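Why Do We Pick Things Up Off the Floor?

By Serpil Coşkun
January

Look at the floor of the room you are in. Is there anything on it that does not belong there? Maybe a book, a sock, a box from something you opened. Most floors have a few things on them by the end of the day.

A floor has one main job. It holds up everything in the room, including you. It also has to leave enough space for people to walk. When things pile up on it, there is less space, and you have to watch your feet.

Grown-ups have a word for something lying where people walk. They call it a trip hazard. To trip is to catch your foot on something and fall, and a hazard is anything that might hurt you. Cables are a common trip hazard. They are thin, they bend into loops, and a loop can catch a toe. Boxes are easier to see, but you can still bump into one if you are carrying something big or walking backward.

So where do you start? Many people start with the biggest thing. A box takes up a lot of floor, and when you lift it away you can see a clear patch right away. Then the smaller things are easier to find.

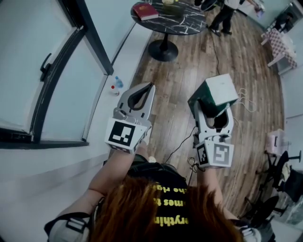 Lifting a box is simple, but it helps to do it well. Stand close to the box. Bend your knees. Hold it on two sides and bring it up slowly. If it feels too heavy, put it down and ask someone to take the other end. Look at where you are going before you take a step.

Next come the cables. Do not pull on a cable to get it out of the way. One end might be plugged in, and the other end might be joined to something that could fall. Ask a grown-up to unplug it first. A loose cable can be wound into a circle about as wide as your hand and held with a twist tie. If a cable has to stay out, it should run along the wall, where people do not walk.

White cables are the worst for getting tangled, my son says, but I think all colors do it. Cables tangle because they are long and bendy. When a long, bendy thing gets moved around, its ends slip through its own loops and make knots. Scientists have tested this by tumbling string inside a box. Long pieces made knots more often than short ones.

Then look at the places above the floor. Tables and window sills collect things too. Water bottles often end up on a sill. Books end up on tables. These are not trip hazards, but a bottle near an edge can get knocked off, and then it is on the floor with everything else.

Chairs with wheels should be rolled back to where they are used. If you have a rug, check that the corners are flat.

The last step is sweeping. A wooden floor has thin lines between the planks, and crumbs and dust settle in them. Sweep in the same direction as the planks so the broom can reach into the lines.

Try this at home: pick one room and set a timer for five minutes. Clear only the floor. Stop when the timer rings, even if you are not done.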